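Gallery: Handling Practice for Flexible Packs

Flornov Handling Group, Clulholm site
Page maintained by Ottó Győri
Revised 26 May 2021

This gallery goes with the Clulholm handling rules for hand-held gripper tools. The rules apply to anyone recording pick and place work on retail food packs, at Clulholm or at the Filtville annex. Rule numbers in the text refer to the current issue, which replaces the one circulated in March. Rigid cartons, jars and cans are covered on a separate page.

Film packs are treated as their own class. The film creases under load, the contents shift, and the outline changes between one grasp and the next. A finger spacing that suits a carton of the same width will often pinch only loose film on a bag. The operator therefore sets the approach from the filled part of the pack and ignores the sealed margins.

Before a session the operator checks the tool against rule 2. Finger faces are wiped with a dry cloth. Inserts and screws are checked by hand for play. The fingers are opened fully, closed fully, and opened again, and the reading at each end is written on the session sheet. A tool that does not return to the same reading is tagged and taken out of use until it has been adjusted.

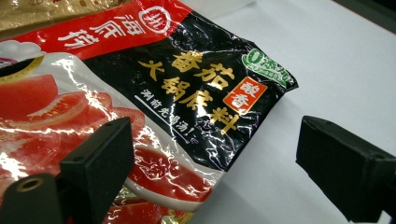
Film pack, Haidilao tomato hotpot soup base, lying at a diagonal on a white tabletop between the two gripper fingers. Note the glare along the creases of the black label panel (rule 4).

Rule 4 deals with reflective film. Glare is accepted when the outline of the pack can still be followed and the main title can still be read. If a highlight hides a full edge, the lamp is moved first and the pack second. Operators should not flatten the film by hand to remove creases, as this changes the shape that the grasp is meant to deal with. Matte spray and tape are not permitted on any pack.

Approach angle. The tool is turned to match the pack. Packs are not squared up to the table beforehand unless the task sheet calls for it. Where a pack lies at an angle, the fingers are brought down on either side of the filled section and closed at low speed. Contact with a sealed corner alone is logged as a partial grasp, even if the pack lifts.

Neighboring packs. A second item may stay on the table if the task sheet lists it. It must not be under the pack to be lifted. Overlap found after recording has started is entered in the remarks column, and the attempt is kept.

Pack life. A film pack is retired after 300 grasps or at the first sign of a split seam, whichever comes first. Retired packs are marked on the back and placed in the Illés bin by the door. They are not returned to the food shelf under any condition.

Session length. One sheet holds 34 attempts. The operator stops at the end of the sheet, repeats the rule 2 check, and signs before starting another. Failed attempts are counted in the same way as good ones and are never erased.

Corrections to the captions or rule references go to Ottó Győri. Please quote the rule number and the sheet number.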